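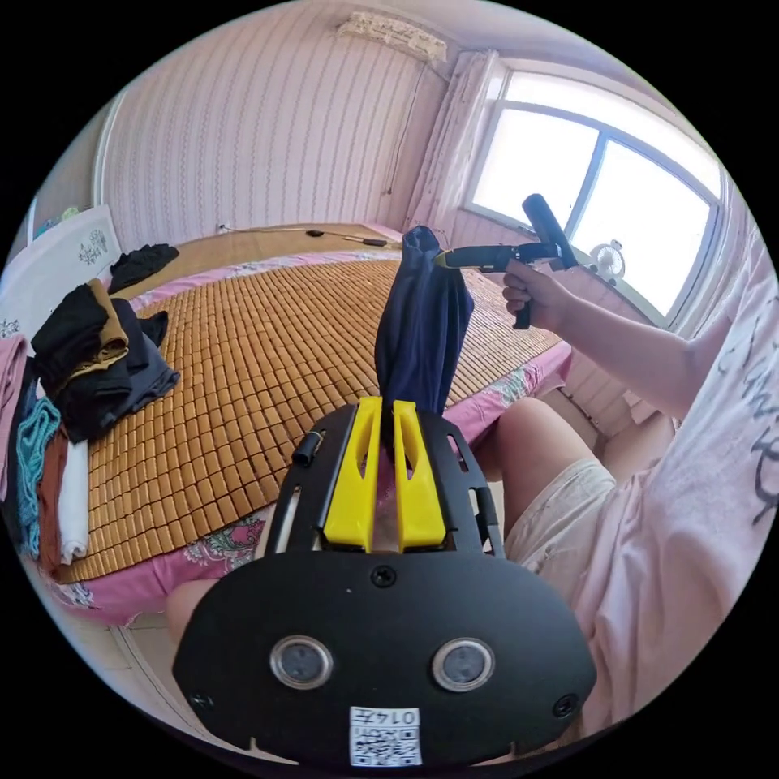

A committal hearing decides one question only: is there enough evidence to send the accused person to trial? The magistrate does not decide guilt. In our practice case, set in the town of Kendton, the charge is burglary of a shop in Lomov Street, and the prosecution wants to rely on clothing. Suppose the exhibit is a navy blue garment, gathered and twisted like the one in the photo. A witness who sees it in such a state can speak about its color, but can she speak about its size or its cut? Students often write "she identified the garment" and go on. Please write what she was able to identify, and from what.

Two kinds of offense

A summary offense is finished in the lower court. An indictable offense goes to the higher court, before a jury, and the lower court only prepares the way. Some offenses can go both ways, and then the value of the goods matters. In our code the limit is 500 dollars. The goods in the practice case are worth 350, so you must explain why the prosecutor may still choose indictment (look at section 32, second paragraph, the words "by night").

The plea

In the indictable procedure the accused is not asked to plead at the first appearance. Many newspaper readers think this is a favor to him. It is a rule about jurisdiction — a court which cannot try the charge has no use for a plea.

Chain of custody

Each person who held the exhibit must be accounted for. Read Clikgate again, from paragraph 53, where the bag was sealed in the afternoon but the register says morning. The court admitted the exhibit and left the weight of it to the jury. In Tetteh the seal was missing completely and the exhibit was refused. Be careful, the two decisions are not in conflict. Write one page on how they differ and bring it to the April seminar.

A small remark on language: we say the accused is "committed" for trial and "convicted" after it. Last year these two words were mixed in many papers, and I took off marks for it.

Related handouts
Bail before committal
Reading a charge sheet
Witness statements and hearsay
The no-case submission

4 comments | 11 shares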